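The Night Round

I worked nights at the Udness building for two years before they put me on the arm. Up to then I had been mopping. The building had been a furniture showroom once, and Ultach bought it for the floor space and kept a good part of the stock. That was how the company came to have more cabinets than desks.

My job was simple enough. I sat at a screen from ten in the evening until six in the morning and watched the arm do chores. It did them first in the rendered rooms, on the computer, and if it did them well there it got to try the same chore downstairs, on a real door or a real drawer. I wrote down what happened. If the arm got stuck I pressed a key and it started over. The software was called Skositer. It said so in small letters at the start of each shift and then the letters went away.

There was a sheet taped to the wall with the list of chores on it. Open a door. Close a door. Put a cup on a shelf. Take the cup off the shelf. Wipe. Somebody had left Wipe without anything after it, and for a week I didn't know what was supposed to be wiped. The list had 50 lines. I had the doors.

In November they sent us new rooms, and I spent the first part of a shift looking them over before I let anything run. I had been a cleaner for most of my life and I looked at them the way a cleaner does. I wanted to know where the dust would be, if there had been any dust. 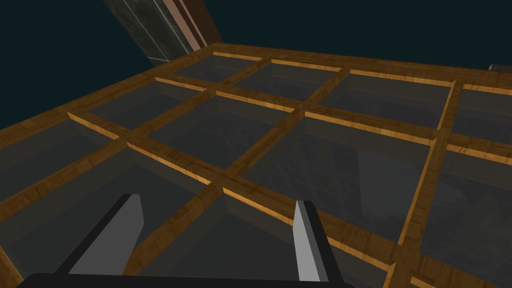

Can a machine keep house yet? It can do a few pieces of housekeeping, one at a time, in a place it has practiced in, and a person still has to decide what needs doing and check that it was done.

I had that answer written on a card, because visitors asked. They came up in the evening, before the building emptied out, and stood behind my chair. Most of them wanted to hear that it would be soon. One woman wanted to hear that it would be never. She had cleaned hotel rooms for a long time and she asked me straight out how long it took the arm to make a bed. I told her it didn't make beds. She nodded and wrote something down, and I would have liked to know what.

The first night with the new rooms went badly. The log said 1,473 tries by the time I ate my sandwich, and I had marked very few of them good. A try could be over in a moment. The arm went forward, it touched or it didn't touch, and the room snapped back to how it was. I never got used to that part. When I pulled a door off its track at home, it stayed off its track until I fixed it.

I called downstairs to ask if something was wrong with the file. The engineer on duty told me nothing was wrong, the arm was only new to it. I said I had been new to plenty of things and never needed a thousand tries at a door. He said I had been a baby once, and that I should go look at how long a baby takes. I didn't have a reply for him. My daughter had taken most of a year to get the better of one kitchen cupboard, and we had all cheered.
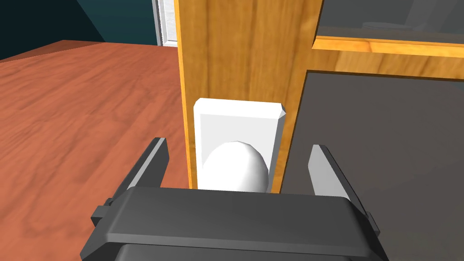 Around two in the morning I started giving it advice. I knew it couldn't hear me. I said, lower. I said, you're too far over, come back. It was what my mother used to say when she was teaching me to thread her machine, and I said it in her voice without meaning to. She did piecework for a man named on the boxes only as Subramaniam, and she could close a seam in the time it took me to find the end of the thread. The shop bought a machine that was going to do the collars. It did do the collars. She spent the next nine years standing beside it, pulling out the ones it had done crooked.

I thought about that a lot on the night shift. I didn't think it was a sad story, and she never told it like one. She got a chair out of it eventually. But when the people from upstairs talked about chores going away, I noticed they meant the part of the chore you could see. They didn't mean standing there.

At three the building's heat went off, as it did every night, and I put my coat on. The tries kept coming. I had stopped watching each one and was only looking up when the log made its sound. Then I saw I had marked four good ones in a row. I sat up and watched the next, and it was bad, and the one after that was worse.
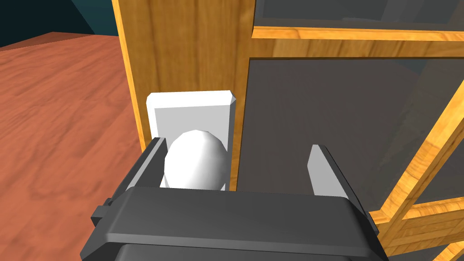 I wrote in the log that it was improving and then I crossed that out and wrote the numbers. They had asked us to write the numbers. The rest of the night was about even, some good, more bad, with a long stretch before five when it couldn't seem to do anything.

The engineer came up at the end of his shift with two coffees. He read the log standing and said it was a decent night. I asked him how many decent nights it would need before they tried it on a real door. He said that depended on the door.

We drank the coffee. I showed him that the knob was loose on the supply closet, the real one by the stairs, and that it had to be lifted a little before it would turn. He tried it and it stuck. He tried it again. I reached past him and lifted it and got out the mop, as someone had tracked salt in from the parking lot and the day people would be there at seven.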